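The Half-Life of a Pair: Sock Loss in a Shared Laundry Room
Student project report, Household Statistics
Amancay Bustos

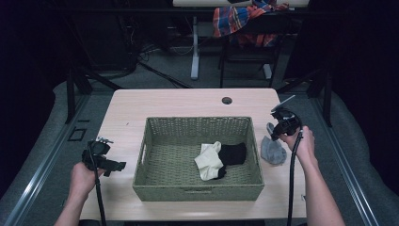
Fig. 1. Cream-white and black socks in the basket, gray one on the table.

Everyone I know has a drawer of single socks and a theory. The theories involve dryers, roommates and, in one case, a raccoon. My project set out to test whether socks go missing at a steady rate, which would let me use the decay equation from May and justify having learned it.

Method

Residents of Loren Hall logged every sock going into the wash and every sock coming back to the room. I ended up with 942 logged socks from 57 people. One resident logged a mitten. I left it in until the second draft.

Results

Of the 942 socks, 700 came home on the same day they left. Most of the rest turned up later in pillowcases, in sleeves or inside a fitted sheet, where they seem to go on purpose. Only 2 were never found by anyone, and both belonged to me.

This was bad news for the decay equation. You can fit a curve to two missing socks -- I did, and it is in the appendix -- but my instructor wrote "why" next to it and I had no answer.

Discussion

The drawers are still full of singles, so something is going on. My best guess is that people don't lose socks so much as stop looking. A sock that is gone for a week gets written off, its partner is demoted to the back of the drawer, and when the first one comes back they are never introduced again.

Limits: people who agree to log their socks are probably careful with socks. A larger study should recruit the other kind, if they answer email.

Related projects
Vending Machine Prices at Rerico Commons
Does the Zulu Shuttle Ever Leave on Time?
Naps and Midterm Grades

14 shares | 3 comments
Clilevon Student Projects | Contact | Back to top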